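3.2 What ends up on a small table

I should say up front that I came to this part of the study with a soft spot for little tables. My co-author Jolien De Smet wanted to start with full kitchen counters, and I talked her out of it (it took most of May!). A counter has too much going on. A small wooden top with a bowl, a cup and a few odds and ends lets you look at the thing I care about, the gaps people leave between objects that don't belong together.
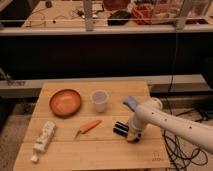
We asked 50 people in Flerkside to tell us which things they'd put away first and which they'd happily leave out till morning. The bowl almost never got moved in their answers. People treat a bowl as a kind of anchor, and they talk about everything else as being "next to the bowl" or "over past the bowl," even when the bowl is empty and off in a corner. Cups were a different story. A cup is always on its way somewhere, as Grethe Ásgeirsdóttir put it when we went through the interview notes, and I've stolen that line for two talks already.

Tubes gave us the most trouble. Toothpaste, hand cream, glue, whatever it may be, a white squeeze tube reads as a bathroom thing, and 3 of our respondents wouldn't even discuss one sharing a surface with a bowl. The rest didn't mind a bit, and a couple of them keep hand cream by the fruit all year. 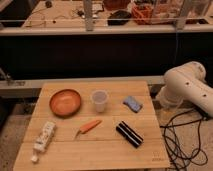
Sponges are funny too. They came up 99 times in the transcripts, way more than I'd have guessed, and mostly in complaints. People want the sponge close to hand but they don't want to see it, and those two wishes don't fit on one small table. Þröstur Riis coded these passages separately from mine and we disagreed on plenty of them, mainly over whether "just by the edge" counts as put away. I say it doesn't. He still says it does, and we report both codings in Section 4.
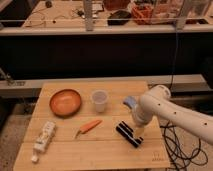
Figure 1. Wooden tabletop with a bowl, a small cup, a white tube, an elongated orange object and a black object.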